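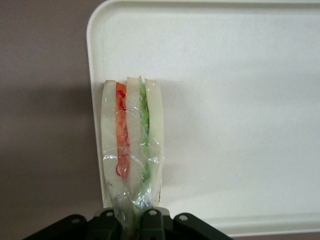 Workshop Notes / Sandwich packaging

May, entry 28

I continue with the wrap film trial for the Burbridge counter. The question is still the same: which film keeps the bread soft until the afternoon without making the filling wet at the edge. Until now we used the Arkeda film for everything, and the complaints were always on the same point, that the outside slice becomes dry at the corners.

Three slices, two fillings, no crust, clear wrap. I keep this as the standard build for the whole trial, so that the results can be compared. The red filling is on one side of the middle slice and the green one on the other side. In April I changed the order two times in one week and afterwards my table was of no use.

Film A is Arkeda, from the old roll. Film B is Swai, which is thinner and clings more strongly to itself. It is difficult to find the end of the Swai roll when it has gone back. I put a piece of paper tape on it, please leave it there.

Wrapped at 7:30, into the cold cabinet directly. Opened at 11:00 and again at 15:00, two of each film every time.

11:00. No difference I can feel with the finger. The A bread is perhaps a little firmer at the top corner. Smell is the same.

15:00. A is dry at both outside corners, and the middle slice is good. B is soft everywhere, but on the green side the bread has taken water, and the slice tears when I lift it. Butter was spread to the edge on one B only, and that one did not tear. I should have buttered all of them the same way, this is my mistake.

Weights are in the blue book, not here. The scale showed 400 g for the test weight before and after, so I trust them.

To do: repeat B with butter to the edge on every slice. Dry the green filling on a cloth for longer before building. Ask Stingate if they have the Swai film in the wider roll, because with the narrow one I must overlap at the back and the fold opens. The roll number on our order is 3,902, they will want it.

The cabinet door does not close by itself anymore. Push it until it clicks.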